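Peltton Cell Planner, one-seat annual licence: a buyer's review
Reviewed by Nesrin Karaca
2026-04-09

Peltton Cell Planner is a desktop program for laying out and costing a small robot cell before any hardware is ordered. You place an arm, a gripper and a work surface in a simulated room, give the arm something to do, and the program keeps a running budget beside the layout. I bought a seat in January to plan one bench-top cell for a catering supplier that wants to sort fruit and set out crockery. The purchase had a ceiling and the client wanted a written case for every line.

I have used it on that job only. I have not tried the multi-arm module or the conveyor library, and I can't comment on either.

Installation and licensing

The installer is plain and took one attempt. The licence is tied to a machine, and moving it means releasing it from the old machine first. If the old machine has failed, you write to support. My transfer was answered the next morning.

The catalogue comes with generic arms sorted by reach and payload. Makers' models are separate downloads. Zeretti and Dollo both supply theirs free, with prices that can be refreshed from inside the program. The Gallardo grippers are listed but have no prices attached, so those figures have to be typed in by hand and kept up to date by you.

Layout and reach

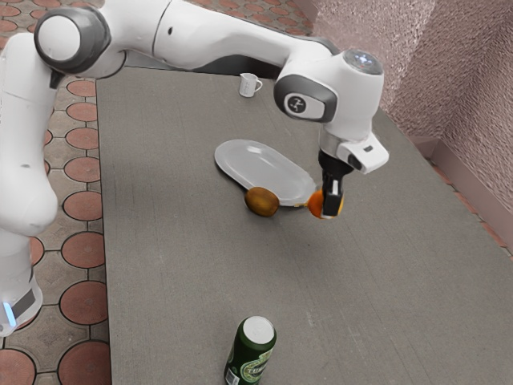

Reach is the first thing a budget depends on, as the next size of arm up usually costs more than everything else on the bench. Peltton handles this well. You set out the objects you expect to handle and the program reports which of them the arm can get to, and in what posture. I kept the bench deliberately cluttered. With the orange held over one end of the oval plate, the kiwi is close by, but the mug is farther back under the upper link and the can is right at the near side, so one layout tests several distances without being rebuilt. Moving the base along the edge of the table updates the report at once. On this job it showed that the smaller of my two candidate arms would do, provided the base was set in from the corner, and that finding alone reduced the hardware line by 18 per cent.

The report does not consider cable routing. An arm can be shown as reaching a point quite comfortably when the hose pack on the real one would foul the wrist. I now add a margin of 50 mm to every reach figure, which is my own rule and not one from the manual.

Gripping

Contact between finger and object is modelled simply. Round, firm items behave in a believable way. Soft items do not deform at all, so anything ripe or thin-skinned is treated as though it were a ball. For choosing between two-finger grippers by opening width this is adequate. For deciding whether you need force control it is no use, and since force control is an expensive option the omission matters. I rented a gripper for a week to settle that question. If you plan to handle food, put the rental in the budget from the start.

Finger sets can be swapped in the layout and are costed separately, including spares. I was pleased to see spares there. They are commonly left out of quotations and turn up on a second order at a worse price.

Cameras

A camera can be placed anywhere in the room or fixed to the arm, and the program will render what it would see.

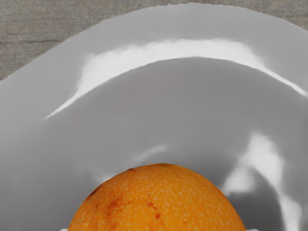
Lens and mounting height are entered as plain numbers, and the view is redrawn each time one is changed. It is slow work on an older graphics card. A still at full quality took 40 seconds on mine, and there is no way to queue several and leave them. The draft mode is much faster but drops reflections, and reflections off crockery are the main reason to be checking a camera position at all. My advice is to place the camera in draft and then render only the positions you are seriously considering.

What I wanted from this part was an answer to whether the cell needed one camera or two. The program will not give an answer of that kind. It gives you views, and you judge them. A close view is good for surface marks and poor for finding the rim of a dish, and the wider one is the reverse. I budgeted for two, with the second marked as deferrable, and the client accepted it.

The budget sheet

Costs are grouped as hardware, tooling, sensing, safety, installation and running. Each item in the layout adds its own line, and lines without a physical item can be added by hand. Bendik Viklund, who checks my estimates, asked for an export that kept the formulas. There is one, in the second of the two export menus, and the manual does not mention it. The first menu exports values only.

Safety is the weakest group. Fencing and scanners are priced by length and by unit, but the risk assessment itself has no line, and neither does the time of the person who signs it off. Training is missing as well. For a small cell these can easily come to more than the gripper. I keep a template with seven added lines and load it into each new project before I do anything else.

Running costs are better. Electricity, consumables and planned service are spread across the life you specify, and changing that life redraws the yearly figure. There is no allowance for idle time. A cell used for one shift is costed the same as one used for three unless you correct it by hand.

Support and documentation

The manual is accurate where it exists. The chapters on layout and reach are complete, the one on cameras is brief, and the one on exporting is out of date. Support replies are short and correct.

Who should buy it

It suits someone who plans a few cells a year and has to defend the choice of arm to a person holding the money. For a single cell, ask the arm supplier for a reach study first. Zeretti did one for us without charge, and it agreed with Peltton on every point that both covered. Integrators who already own a full offline programming package will find nothing new here except the budget sheet.

I renewed the seat at the standard rate. I would like to see prices for the Gallardo range and a render queue before the next renewal, and I have asked for both.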